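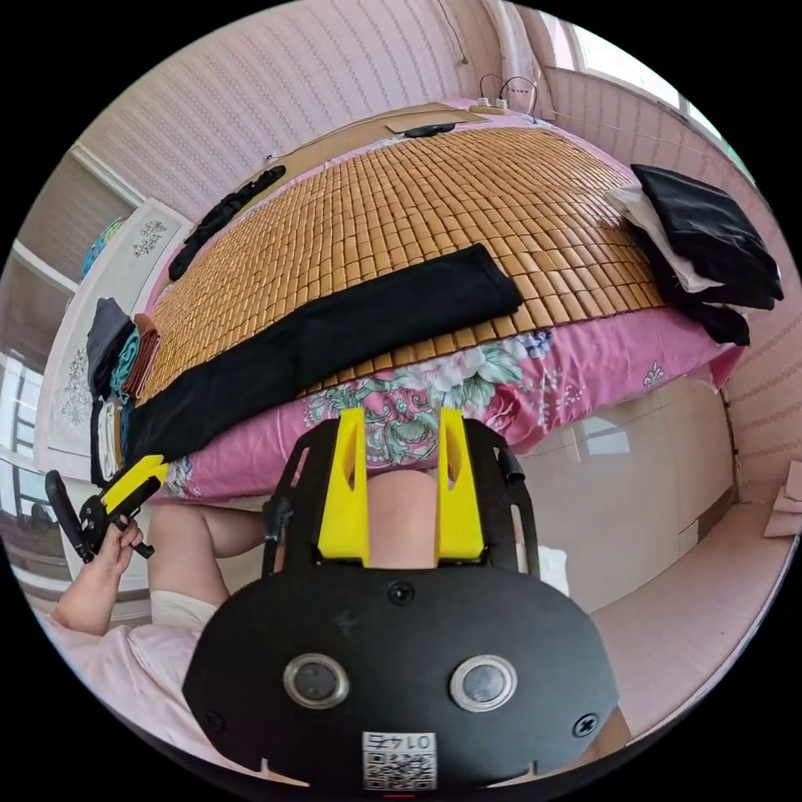

Why Do Some People Sleep on Bamboo?

by Liette Arsenault

Hot night. Sticky sheets. You flip the pillow to the cool side and two minutes later it's warm again. Ugh!

In lots of hot places people have a good trick for this — a bamboo mat on top of the bed. No fan, no plug, no batteries. Just little pieces of bamboo, all joined together in rows.

So what is bamboo?

It looks like a tree but it's a grass. Really! A giant cousin of the stuff you mow. The stems are hollow, hard on the outside, smooth when polished. Some kinds grow so fast you could measure them in the morning and again at bedtime and get a different number.

How do you make a mat out of it?

First the stems get split into long strips. Then the strips get cut into small tiles, like flat beads. Edges rubbed smooth so they don't scratch. Then the tiles are strung together with strong cord, row after row after row, untill there's enough to cover a bed.

Each tile is stiff. But the cord between them can bend. So the whole mat bends too, and you can fold it up or roll it. Think of a bike chain, or the wooden beads on a taxi driver's seat.

Marianna Stępień sells mats at her shop in Wernora and let me count one. It was a small one, for a kid's bed. I got to 2993 tiles and my eyes went funny. She told me I'd missed a row.

Why does it feel cool?

OK this is the science bit. Your body makes heat all the time, even asleep. A thick soft blanket traps that heat next to you. Cozy in December, awful in a heat wave.

Bamboo tiles are hard and smooth, so they don't puff up around you the way a fluffy blanket does. Heat moves out of your skin and into the tiles. And there are tiny gaps between the tiles, so a bit of air gets in. Air helps sweat dry, and drying sweat takes heat away with it. That's called evaporation (ee-vap-or-AY-shun).

The mat isn't really colder than the room. It only feels that way! Same with a bathroom floor and a bath rug. Same room, same temperature, but put one foot on each and the floor feels colder, every time.

Try it yourself

You need: a metal spoon, a wooden spoon, a wool sock.
Leave them all on a table for an hour, out of the sun.
Touch each one to your cheek.
Which feels coolest? Which feels warmest? Write down your guess first, no cheating.

Isn't it bumpy?

A little. You might get a pattern of squares on your legs if you lie still for a long time. It goes away. Some people put a thin sheet on top, some like the bare tiles. Long hair can get pinched in the gaps — ouch — so tie it back.

Looking after a mat

Wipe it with a damp cloth. Don't soak it.
Let it dry all the way before you fold it up, or it can go moldy and smell bad.
Keep it out of strong sun for days and days, it can crack.
No jumping on it. The cords can snap and then you have tiles everywhere, under the bed, in your shoes, evrywhere.

Words to know

Hollow: empty in the middle, like a straw.
Evaporation: when water turns into a gas and floats off.
Cord: thick, strong string.

Next time: hammocks, and how not to fall out of one.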